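## 4. Preparing the table for visitors

This section is for the person who runs the demonstration table on the open day. It supposes that you have finished section 3 and that both arms move freely when you guide them by hand. 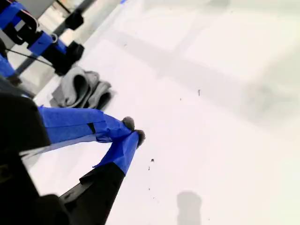
The table must be ready before the doors open, and it must look the same at the start of every demonstration. Visitors come in small groups and each group should see the full task from the beginning. If you change the starting position between groups, the arms will still move, but they will search for the cloth longer and the people at the back will lose interest.

### 4.1 What you need

- The two arms, mounted and connected to the Gasser control box
- The Lurko program, already open on the laptop
- Gray cloths for folding, with spare ones in the drawer
- A roll of blue tape and a pair of scissors
- Spare fingertip pads
- A dry brush or a lint roller
- The floor rope and its posts

Keep the scissors in the drawer when visitors are in the room.

### 4.2 Cleaning the surface

1. Move both arms to the rest position. In Lurko, choose **Arms > Rest** and wait until the status line says "Resting."
2. Press the pause button on the control box. The light changes from green to yellow.
3. Remove the cloth from the table.
4. Brush the surface from the back to the front. Small pieces of lint from the cloths collect on the white surface and are easy to see there.
5. Turn off the lamp nearest to the window if the table shines too much. Check the view in Lurko and not only with your eyes.

> **Note:** Soft shadows from the bars above the table do not disturb the program. A hard shadow from a person who leans over the table can disturb it. This is one more reason to use the rope.

> **Caution:** Do not use spray cleaner near the arms. Put the cleaner on a paper towel first, away from the table, and let the surface dry completely before you continue.

### 4.3 Checking the fingers

The fingers are wrapped with tape, and the tape becomes loose after many demonstrations. Do this check with the control box on pause.

1. Look at each finger from both sides. Small wrinkles in the tape are normal.
2. Touch the end of the tape. If it lifts, press it back with your thumb. If it lifts again, cut off the loose part and put a new piece over it.
3. Do not cover the joint with tape. The joint must turn without resistance.
4. Press each fingertip pad lightly. It should feel soft and it should not slide. If it slides, replace it as explained in section 6.
5. Release the pause, then choose **Gripper > Close slowly**. The pads should meet at the tips. If one pad passes beside the other, stop and repeat the alignment in section 3.4.
6. Open the gripper again and repeat for the other arm.

> **Caution:** Keep your fingers away when the gripper closes. The force is small, but it can pinch, and visitors should not see you put your hand between moving fingers. Children will copy it.

### 4.4 Placing the cloth

1. Take one cloth and drop it from a low height near the far corner of the table. Do not arrange it. The purpose of the demonstration is that the arms begin with a cloth that is not flat.
2. Check that no part of it hangs over the edge.
3. Check that no cable lies under the cloth. The cables should have enough slack for the full movement of the arm, but they must not rest in the folding area.
4. In Lurko, choose **Find cloth**. A green outline should appear. If the outline is yellow, drop the cloth again.

If the outline stays yellow after 4 tries, use a different cloth. Some of them became thin in the wash and the program does not recognize their edges very well.

### 4.5 Running the demonstration

One person operates the laptop and one person speaks to the visitors. Please do not do both jobs at the same time. We tried this at the Drurkurley open day in December and the operator looked at the visitors at the wrong moment, so the cloth finished on the floor.

1. Ask the group to stand behind the rope. It should be nearly 60 inches from the table edge.
2. The speaker tells the group what the arms will try to do. Two or three sentences are enough. The text card is in the front pocket of the Zudix folder.
3. The operator says "Starting" in a clear voice and presses **Run**.
4. During the first pick, stay quiet. Most visitors want to watch this part.
5. If an arm loses the cloth, wait. The program tries again by itself. The speaker may say that this happens and that the program will make a new attempt.
6. When the status line says "Done," press **Rest** and then pause.
7. Now the visitors may come closer and ask questions. Keep the control box on pause during all of this time.

> **Caution:** If any person reaches over the rope when the arms are moving, press the red button immediately. Do not first ask the person to step back. After the red button you must repeat 4.3, steps 5 and 6, before the next group.

### 4.6 Questions that visitors often ask

*Can I move the arm?* Yes, with the operator beside them. Set the arm to **Guide** mode and let the visitor hold it above the wrist. Only one arm at a time.

*Why is it so slow?* We run it below its full speed when visitors are near. You can change the speed in Lurko, but please do not do this on the open day.

*Can it fold my scarf?* Please say no in a friendly way. Long fringes can catch in the joints.

For questions about the program itself, send the visitor to Naa Wumbei at the laptop table. She has printed pages to give away.

### 4.7 Between groups and at the end of the day

Between groups, brush the table, drop the cloth again and do step 4 of section 4.4. The complete check of the fingers is needed only after every second group, or sooner if you see loose tape.

At the end of the day:

1. Move both arms to rest and wait for the status line.
2. Close Lurko before you turn off the control box. If you turn off the box first, the arms can sink to the table.
3. Write in the logbook which pads and which cloths were replaced.
4. Put the dust cover over both arms. The short side goes toward the wall.

Continue with section 5 if the arms must be moved to another room.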